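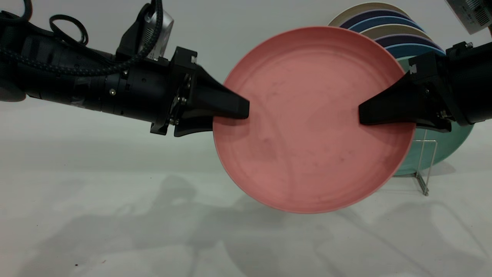 Workshop tips: getting a two-arm plate routine to behave

I've been at plates and a wire rack since May, and I love this job more than any other bench task. Plates are round, thin and just slippery enough to find every lazy line in your code! These are the tips that stuck.

Plan for the plate, then the arms

Give the planner one path for the center of the plate and work out both wrists from that. When I let each arm plan alone, the fingertips drifted and the plate twisted in the grip. One path, two fixed offsets, and the whole motion smooths out beautifully.

Soften one side

Run one arm stiff and let the other give a little along the line between the fingertips. Two stiff arms will fight over a tiny calibration error (mine groaned about it for a week). I start the soft side at 6 newtons of squeeze and creep up from there.

Look for rims

A full rack is mostly crescents. With eight plates fanned out, only the front one shows its whole face, and a detector trained on full circles will see one plate and call it a day. Fit arcs to the edges instead, then sort them front to back. Color helps, but don't lean on it: two blues or two navies in the same rack will get merged if color is all you check.

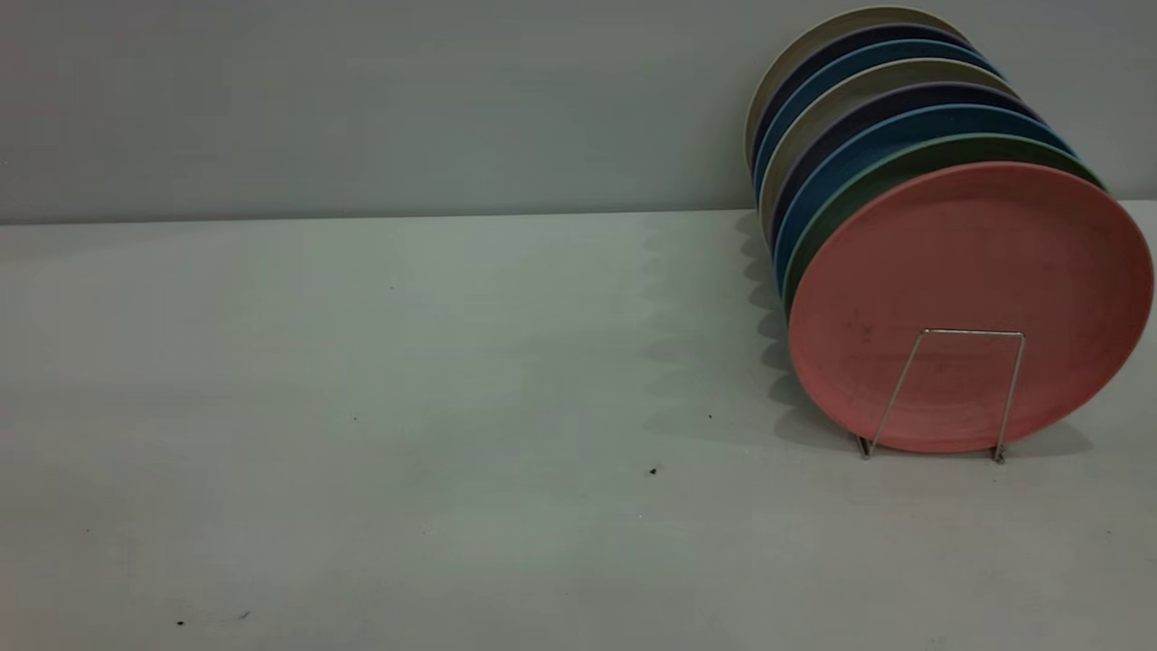 Mask the wire

Thin shiny rods make a mess of depth readings. I draw the stand in once as a simple model and drop every point that lands near it. Keep the model in the collision checker too!

Watch the shadows

A row of plates throws a bumpy shadow, and my first segmenter happily found extra rims in it. Lower the weight on brightness and raise it on depth.

Name your logs

Prilo is my little replay script, and it only earns its keep if I can find the run I want. Run 139 is labeled "soft left, slow lift" and I go back to it all the time. Write the label before you press start, while you still know what you changed.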